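From: Elżbieta Bednarek
To: household list
Date: 10 November 2018
Subject: Re: folding on the bed, and the yellow quilt

Thanks for the notes. I fold on the bed too, since the table is never clear, and I have the same trouble you describe with anything black. Two pictures from the bedroom, with the yellow bedding in both.

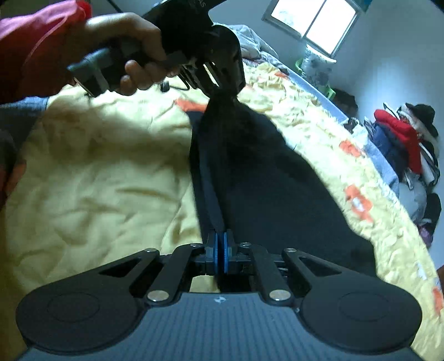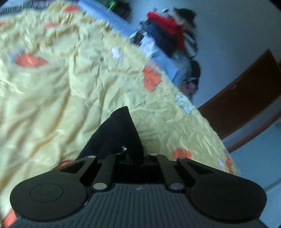
How do you keep lint from a cotton quilt off dark clothes?

Put a flat sheet over the quilt before the clothes come out of the basket, and shake the sheet outdoors when the pile is done. A tightly woven sheet works best. Flannel is no help, it sheds as much as the quilt does.

On to the rest of your message.

> I've been pulling the dark things straight from
> both ends and then laying them down to fold in
> thirds. The knits come out longer than they went
> in. Am I pulling too hard, or is it the line
> drying?

Probably the line. A wet knit is heavy and stretches under its own weight. Dry the knits flat on a rack and pull only across the width when you fold. Woven cotton can take a good tug lengthwise, and that saves ironing on pillowcases and dish towels.

> Also, do you wash the quilt at home or send it
> out? Ours has gone lumpy at one end.

I wash mine at home twice a year, in May and again before the heating goes on. Our machine is a Brendik and it will take the quilt if nothing else goes in with it. Cool water, half the usual soap, an extra rinse, and the spin set at 800. At higher speeds the filling bunches up along one side. If yours is already lumpy, work the lumps apart by hand while it is still damp, then lay it over two lines so the weight is spread out. It takes a full day to dry outside and longer indoors.

The laundry on Junley Street will do quilts — they were slow last time, but it came back clean and flat. Ask them to leave out the scent.

> One more. Where does everyone store the spare
> bedding?

Mine goes in a cotton bag on the closet shelf. I used the plastic zip kind for years and the things came out smelling stale. The Breklow bags are 100 percent cotton and wash well, although the drawstring pulled out of one of mine and I had to thread it back with a safety pin. An old pillowcase does the same job for a thin blanket.

If anyone still has the instructions for the Ifans drying rack, please send me a copy. I have put the lower arms on backward and it won't close.

Elżbieta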